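Stadura Teardown Cell
Two-finger wrist kit and software for recovering parts from old computers

Old office computers come apart in the order their designers chose, which is seldom the order you would like. The Stadura kit is for shops that do this all day and have run out of people who enjoy it.

It bolts onto the arm you already own and brings its own gripper, wrist camera and job software. The software is called Miranda. The gripper is called the gripper. We had a naming budget and spent it.

What it goes after
Processors, memory, coin cells, expansion cards and anything else with resale value or a recycling rule attached. Side panels are still your job. So are the stickers, the dust and whatever the last owner spilled.

Why the fingers are so thin
Most grippers are built for boxes. Inside a desktop case a box gripper is a very expensive way to bend a latch. Ours is narrow at the tips and wide where the strength needs to be, so it can get down to the socket with the memory slots still standing. The camera rides on the wrist and looks along the fingers, so the operator sees what the fingers are about to touch. Operators find this either reassuring or hard to watch.

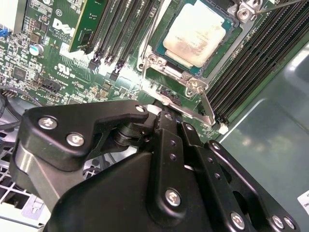
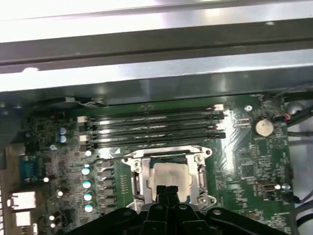

The gripper at the processor socket, from the wrist camera.

Thermal paste
Yes, it gets on the fingertips. It gets on everything. Tips come off with one hex key and wipe clean with the alcohol you already have on the bench. We include 6 spare pairs, and customers tell us this is either far too many or gone by September.

Miranda
Show it a job once by hand, save it, and run it on the next case of the same model. When a case doesn't match the saved job, Miranda stops and asks. It can be set to ask less often. We suggest leaving that setting alone for the first month. The starter library covers 214 desktop and workstation layouts, and more than 90 of those include the socket lever.

In the box
Gripper with wrist plate
Wrist camera and cable
6 pairs of spare fingertips
Hex key (buy another, you will lose this one)
Miranda license, one arm
Printed manual, with pictures

Not in the box
Arm, bench, computers, patience.

Options
Rasia tray: sorts parts into bins by type as they come out. Washable.
Flinoner fingertips: softer pads for boards you plan to sell whole. They wear faster than the standard ones and cost more, and people keep ordering them.

Part number 1481. Price on request, and we do answer. Please tell us which arm you have and what sort of machines you take in. "Mixed" is a fine answer and the one we usually get.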